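FLATVILLE, June – Kuvell has opened a glassware bench at its Jarkport site, where schools and small labs can try beakers, cylinders and flasks before they order. The bench is open on Fridays, and a visit lasts 2 hours.

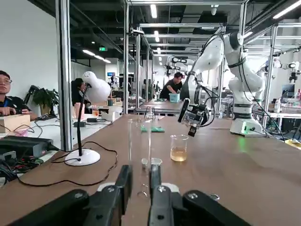
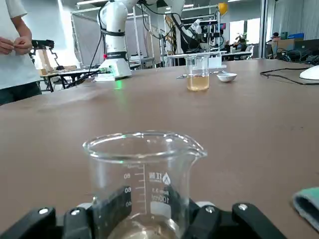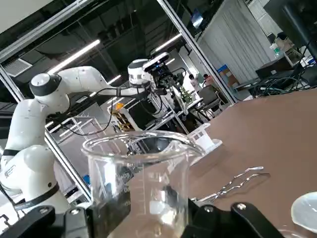
Despina Berisha said her classes lose more glassware to bad storage than to bad handling, and she would like to see a drying rack added to the list.

The Kuvell list now runs to 649 items in 11 groups. Orders placed at the bench ship in 3 working days. Bookings: Réka Bíró, Kuvell, Jarkport.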